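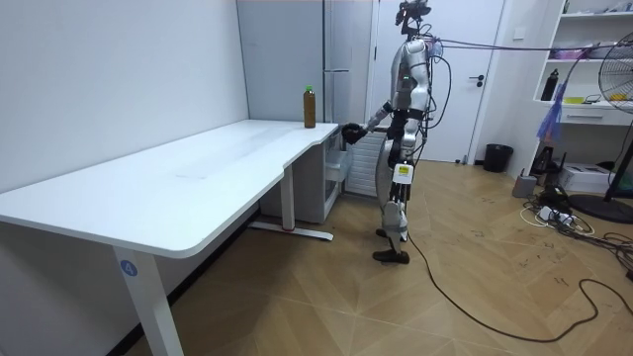
Tiburcio Robles wants to know when he can stop picking up after his kids and let a machine do it. He wrote in after last month's tips page to say he'd read that home robots were just about ready, he'd been saving, and should he bother learning my ten-minute clear-down or simply hold out until December when the new models get announced?

Tiburcio, learn the clear-down. I'm as keen on this stuff as anybody (I've been reading about walking robots since I was a kid, and I will happily watch one try to get a bottle off a desk for an entire evening), but I would not leave the dishes for one yet.

What I've worked out from reading, asking around and pestering people who work with them is that "can it do chores?" is the wrong size of question. You have to go chore by chore. So this month's tips are sorted that way.

Picking up one bottle from a clear surface

This is the good end of the list. One upright thing, plenty of bare tabletop around it, nothing leaning on it. A machine with a decent gripper has a real chance at this. Funny enough, it's also the easiest version for you! So borrow the idea: clear the big surface first and deal with the last few things one at a time. If you've got bottles with drinks still in them, put the caps on tight before you move anything else. I learned that with iced tea and a stack of school forms.

Wiping down a white desk

Machines can drag a cloth back and forth, sure. Deciding whether that gray mark is a scuff, a pencil line or a scratch is another matter, and you treat each one differently. For scuffs on a white top I use a damp cloth with a drop of dish soap, then a paste of baking soda and water if it won't budge. Go gently and try a corner first, because some finishes turn dull. Pencil comes off with a plain white eraser. Scratches you live with.

Floors

Here we've had robot help for years, the little round kind. Mine is a Kivby, I paid 498 for it and I'd buy it again, but it eats cords. Anything loose on the floor, it will find. Before you run one, get the power strip up off the floor or at least push it back against the wall, and gather the slack in each cable with a hook-and-loop tie. Don't coil a cord up tight if it's running something that draws a lot of power, like a heater. And don't run cords under a rug to hide them.

The same goes double if you ever bring home something with legs. Dulce Cuevas fixes conveyor arms at the Zamudio plant, and when I asked her what she'd do to get a house ready for a robot, she didn't mention the robot at all. She said pick up the floor.

Open shelves

Hard! Soft things on top of slippery things next to tall skinny things. A person reaches in and steadies the neighbor with a knuckle without thinking about it. My tip is one kind of item to a shelf, tall stuff at the back, and nothing dangling over the front edge that could get caught when you pull something out. If you have to move 8 things to get at one, the shelf is too full.

Taking out the trash

Sounds simple. Then you think about getting the bag out, tying it, opening a door with your hands full and putting a new bag in without it sliding down. Bags are miserable for machines because they never hold the same shape twice. For people: keep the spare liners in the bottom of the bin under the one you're using, and fold the rim well over the outside.

Laundry

Washing, done, we've had that machine forever. Folding, I'd say slowly, and with somebody standing by. Skip folding underwear entirely and you'll get back more time than any gadget will give you.

As for the money, Tiburcio, the Gendton catalog has a tabletop arm kit for 600 and I get asked about it a lot. It's a hobby kit. Great fun, buy it for that if you want to. If you've got 3000 put by, I'd spend part of it on a dishwasher and good shelving and leave the rest where it is for another year or two.

Next month is ovens. Soledad Palacios has sent me a question about burnt sugar on the glass door that I'm still working on, so if you've got a method that doesn't involve a razor blade, send it in.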